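대리석 조리대 위 대나무 도마 관리, 다들 어떻게 하시나요?

Benedita Meireles
2019년 9월 21일

안녕하세요, 늘 읽기만 하다가 처음으로 글을 남겨 봅니다. 지난 6월에 Praltdale 쪽으로 이사하면서 꿈에 그리던 흰 대리석 조리대가 생겼어요. 회색 무늬가 은은하게 들어간 건데, 아침에 커피 내리면서 보고 있으면 괜히 기분이 좋아집니다. 그런데 예쁜 만큼 신경 쓸 일도 많더라고요.

저는 대나무를 워낙 좋아해서 도마를 여러 개 꺼내 놓고 씁니다. 큰 건 빵 썰 때 쓰고, 다른 쪽에는 접시나 냅킨, 작은 물건을 올려 두고요. 요즘은 수전을 바꿔 볼까 해서 검은색 수전도 조리대에 꺼내 놓고 이리저리 대보는 중이라 더 복잡해요(남편은 그냥 쓰던 거 쓰자고 합니다).
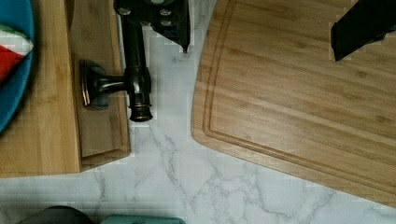
Arnaldo Calado 님은 예전 글에서 도마를 대리석에 바로 눕혀 두면 밑에 물기가 갇혀서 좋지 않다고 하셨던데, 그럼 매번 세워 둬야 하는 걸까요? 저희 집은 벽 쪽 공간이 넉넉하지 않아서 세워 두면 자꾸 미끄러져 넘어져요. 기름칠은 얼마나 자주 하시는지, 금속으로 된 물건을 나무 위에 올려 둬도 자국이 안 남는지도 궁금합니다. 경험 있으신 분들 말씀 부탁드려요!

Arnaldo Calado
제 글을 기억해 주셨다니 반갑습니다. 꼭 하루 종일 세워 두실 필요는 없어요. 씻은 다음 마른행주로 앞뒤를 닦고, 30분 정도만 세워서 바람을 쐬어 준 뒤에 눕히시면 됩니다. 미끄러지는 건 바닥에 얇은 실리콘 매트 한 장 깔면 훨씬 낫고요. 저는 큰 도마는 아예 네 귀퉁이에 작은 고무발을 붙여 버렸습니다. 밑으로 공기가 통하니까 대리석에도 얼룩이 덜 생기더라고요.
기름은 식품용 미네랄 오일을 씁니다. 처음 산 도마는 일주일에 한 번씩 3주쯤 발라 주고, 그 뒤로는 색이 뿌옇고 건조해 보일 때만 바릅니다. 바르고 15분 있다가 남은 걸 닦아 내세요. 다만 기름이 덜 닦인 도마를 대리석에 그대로 올리면 돌에 기름이 배어서 거뭇한 자국이 남습니다. 저도 한 번 그렇게 해 놓고 몇 달을 속상해했어요. 밑면은 특히 꼼꼼히 닦아 주세요.
수전 같은 금속은 마른 상태로 잠깐 올려 두는 거야 괜찮은데, 무거운 건 끌지 말고 들어서 옮기세요. 대나무는 눌린 자국이 은근히 잘 남습니다. 행주 한 장 받쳐 두시면 마음도 편하고요.

지나가던이
저는 기름칠 한 번도 안 해 봤는데 멀쩡해요. 갈라지면 새로 사면 되죠 뭐. 그리고 레몬은 대리석 위에서 절대 썰지 마세요.

Benedita Meireles
두 분 다 고맙습니다. 고무발은 생각도 못 했는데 내일 당장 사러 가야겠어요. 레몬은... 이미 한 번 썰었습니다. 혹시 그 희뿌연 자국 집에서 없애 보신 분 계실까요?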